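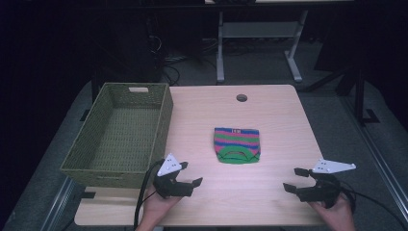
The Number on the Slide

Every pitch I have sat through this year has had the same slide in it. It comes fourth or fifth, after the aging population and before the money, and it has one large number on it. The number is how many demonstrations the company has collected. In May, at the Coelho open house in Disbridge, it was 1741, all of them folding and sorting knitwear, all done by people holding grippers in their own two hands at a table. The room nodded. I nodded too, and then spent the drive home trying to work out what I had agreed with.

I should say that I like the method. Letting a person carry the gripper is a lot cheaper than having them drive a whole robot from across the room, and the motion that comes out looks like somebody doing a chore. Anyone who has watched a remote operator take two minutes to pinch a cuff will see the appeal. My trouble is with what gets claimed on top of it.

Start with the word "demonstration." It suggests a person showing how a thing is done. Sit at one of these tables for an afternoon and you find people doing something narrower. They work out fast which moves the tracking handles well and which it loses. They keep their wrists where the markers can be seen. They stop shaking a garment out, which is how almost everybody I know deals with a wadded-up piece of laundry, because big fast moves tend to get a take thrown away. By the second hour they have a style, and it belongs to the table. A model trained on it will learn that style very faithfully and the company will say it learned to fold.

Then there is the starting position. The item is put down flat, within easy reach, on a clear patch of pale wood. Who put it there? A person did, between takes, and that part isn't recorded. Untangling it from the last thing, finding the opening, deciding which way is up: in a real basket of wash that's most of the job. I asked at Sadwood, where they run a similar setup, whether anyone had thought of keeping the resets as data. They had. It doubled the labeling cost and the curves looked worse, so it was dropped. I believe the curves looked worse. I'd like to have seen them anyway. 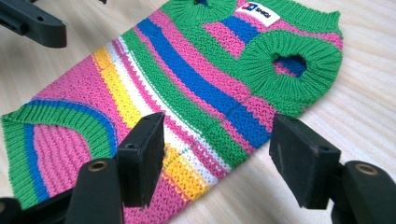

Knits are a good place to be suspicious, too. A stiff cotton towel has four corners and forgives you. A ribbed tube with holes in it stretches when you pull it, curls when you let go, and has another layer right underneath that the fingers may or may not have caught. A person feels that through the handle, a little, and adjusts without thinking. The recording has the position of the fingers and what the cameras saw. What the hand felt is gone, unless somebody paid for a force sensor, and at Coelho they hadn't. So in the file the good grab and the lucky grab can look the same.

And bright stripes help. I've heard this waved off as a minor point, but if your garments are loud and your tabletop is plain, you have made the seeing part easy. Try a navy sock on a navy bedspread at nine at night. Mekex, which sells these collections by subscription, lists 49 garments in its knitwear set. I went through the catalog and the dark solid colors were hard to find. When I asked why, I was told customers prefer clean data. I'm sure they do.

The usual answer to all of this is scale. Collect enough and the quirks wash out. Sometimes that's true, and I've been wrong about it before, most embarrassingly on door handles. But quirks wash out when they differ from one another. Ten times as many takes from the same table, with the same habits and the same tidy start, gives you ten times as much of that table. I have yet to see a slide with the number of kitchens on it, or of operators, or of takes somebody ruined and kept.

Keeping the ruined ones would be my first request. A dropped cuff followed by a second try is worth more to me than another clean fold, and it is the first thing to get trimmed. My second would be to let the operators write down what annoyed them. The ones I talked to on a Tuesday shift knew precisely which items were hard and what they did to get around it, and there was no field in the software to put it in. The comment box had been taken out because it slowed people down.

Coelho tells me the count will be a good deal higher by the next open house. I expect it will. I'm going to bring a bag of my own laundry, unsorted, and ask where I can dump it.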